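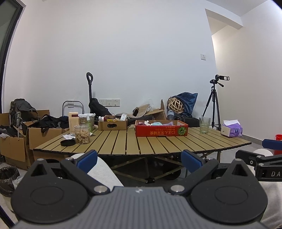

Đào Tabletop Practice Kit: hand-held grippers and the folding slat-top table

Club price: $153 for the season
Single week: $22
Deposit: $35, back when the kit comes back

I run the equipment side of the student robot club in Altby, and the Đào kit is the one I get the most email about, so this page is longer than the others. Sorry! It's what our students use for the tidy-up project, where you work out how a robot should clear and sort a messy table by doing it yourself first with grippers in your hands. You hold one in each hand, you only get to use the jaws, and you find out very fast how much your fingers have been doing for you all these years.

What you get
Two hand-held grippers with blue pads on the jaws
The folding table with the roll-up slatted top
A spare set of pads
A carry bag
The task cards (on paper, please don't laminate them, people keep writing on the backs and I like reading it)

What you don't get is the stuff to pick up. Bring your own! We've used a clear jar with a black lid, snack containers, a tissue box, a drinking glass, whatever was in the kitchen. Soft things are harder than hard things, and students never believe me until they've tried to fold something with a pair of grippers. A plush toy is great for the first half hour though, you can grab it nearly anywhere and it gives.

About the table, because somebody always asks if they can just use a desk. You can. But this one is low, so you can sit with your knees up close to it and work without standing for an hour, and it rolls up and goes in a car trunk. The one thing I'd warn you about is the gaps between the slats. Pens go through. So do screws, ask me how I know. If your task has small parts in it, lay down a towel or a tray first.

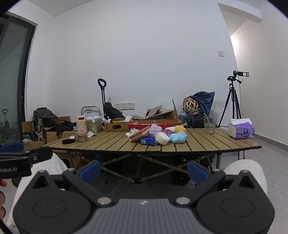
Then there's the question of how full to make it. Quang Tô, who wrote most of the task cards when he was a senior, likes the table crowded from the start, and I've come around to his way. With three objects in a neat row everybody does fine and nobody learns where the trouble is. With a pile, you have to decide what moves first, and that's the part the students end up arguing over - and the part that goes in their project notebooks.

A couple of practical things. Check the screws on the arm joints before each session, and snug them up by hand with the small driver in the bag. Wipe the pads with a damp cloth, no cleaner. If a pad starts to peel, swap it and tell me so I can order more from Trutix. Don't leave the grippers jaws-down under a pile of other gear, we had one pair come back from the Graltton meet in February with a bent arm and I still don't know what was sitting on it.

Kids under middle school age can use the kit, but the grippers are bulky for small hands, so let them do one hand at a time.

Pickup is at the club room any time after 3:30. Message me first so I can get the table out from behind everything else. If you're taking it for the whole season I'll throw in the second set of task cards, the ones with the jars.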